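Stop Paying for Clean Demonstrations

I run remote teaching sessions for a small computer recycling shop called Torkier. We show the arm a job by driving it ourselves with a hand controller, and it learns from the recordings. Last February we had 1,640 of them. I would trade most of that pile for 300 that were done badly and then put right.

The usual practice is to throw out any run where the operator fumbles. Miss the part, bump a cable, back off, try again – that run gets deleted. What is left is a set where every reach lands the first time. The arm copies it well until it is a quarter inch off, and then it has nothing to copy. 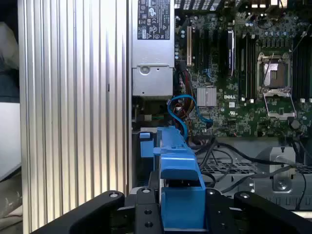

Old desktops are full of chances to be a quarter inch off. Cables hang where they like, and no two cases have been treated the same way before they reach us. A person teaching by remote control makes small mistakes in there all day and recovers from them without thinking. The recovery is the skill.

We kept 88 of the messy runs in our last batch, over some objections about speed. I think the objections are fair. Messy runs take longer and they are harder to label. Operators also don't like having their mistakes on file, so we stopped scoring them on it.

Shops that pay per clean run should change that first.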